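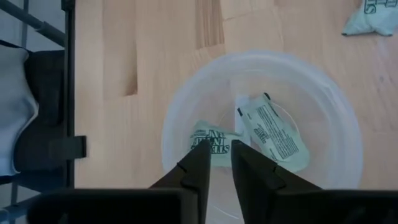

年の瀬の台所で、小さな袋の整理会 集会所「ジルヌラ」に顔なじみ集まる

2018年12月29日

年末の大掃除といえば、窓ふきや換気扇を思い浮かべる方が多いでしょうか。川沿いの集会所「ジルヌラ」では、今年はもう少し小さなところから始めようということで、台所の引き出しにたまった「小袋」の整理会が開かれました。外は朝から冷たい風でしたが、戸を開けるとお茶の湯気と話し声がふわっと出迎えてくれて、コートを脱ぐ前から椅子をすすめられるような、なんとも居心地のよい集まりでした。

呼びかけたのは、この集会所で料理の会を続けているシム・ユンヒさんです。きっかけは先月、戸棚の奥からいつのものとも知れない小袋がどっさり出てきたこと。うちも同じよ、と話したら次々に「うちも」「うちなんて引き出しが閉まらない」と声が上がり、それならいっそ持ち寄って一緒に片づけましょう、となったのだそうです。

やり方はいたって簡単で、テーブルの上に袋をあけ、これから仕分けるものをボウルに入れていきます。木の天板に置かれた半透明の丸いボウルには、淡いミント色の平たい小袋が二つ。同じような色の袋がもう一つ、ボウルの外にも出ていました。濃い緑の太い文字が入ったものもあれば、細かな字が何行もぎっしり並んだものもあって、この細かい字がなかなかの曲者です。あちこちで眼鏡を上げたり下げたり、袋を窓のほうへかざしたりする姿が見られました。

「字を読むだけで肩がこるねえ」と笑っていたのはジアド・ナッサルさん。ご自宅から菓子の空き缶いっぱいに持ってきたそうで、ふたを開けたとたん、まわりから歓声とも悲鳴ともつかない声が上がりました。粉末だし、薬味、乾燥剤、お弁当についてきたソース、旅先の宿でもらったお茶。ひとつ手に取るたびに「これはあの時の」と話が始まるものですから、手のほうはなかなか進みません。けれども、急ぐ人はひとりもいないのです。

仕分けの分け方は、使うもの、人に譲るもの、処分するもの。期限が読めないものは思い切って処分にまわし、中身と袋は別々に捨てます。乾燥剤のたぐいは食べ物とまぎらわしいので、最初に別の皿へよけておくのがシムさん流です。迷ったものは隣の人に見せて、「使う?」と聞かれてすぐに献立が浮かばなければお別れ、という決まりも途中で自然にできました。

お昼には、残すと決めた粉末だしと薬味を使って、温かいうどんが作られました。鍋の前に立ったリュ・ソユルさんは、味見をするたびにもう一袋、もう一袋と足していき、できあがりはなかなか複雑な、しかしたいへんおいしいおつゆに。おかわりの列には、さっきまで片づけに渋い顔をしていたキア・ブキャナンさんも並んでいて、来年はもっと持ってくるよ、と声をかけては、減らしてきてくださいと叱られていました。

最後に数えてみると、この日処分にまわった小袋は全部で195個。譲るほうに分けた60個は入り口脇のかごに並べられ、帰りがけに皆さんがあれこれ見比べながら選んでいきました。空になった菓子缶は、ナッサルさんが大事そうに抱えて持ち帰りました。

次の整理会は3月、今度は冷蔵庫の扉の棚がテーマになる予定です。参加費は無料で、申し込みもいりません。袋やびんを入れるボウルをひとつと、細かい字用の眼鏡をお忘れなく、とのことです。ジルヌラの年内の利用は今日までで、料理の会は年明けからいつもどおり始まります。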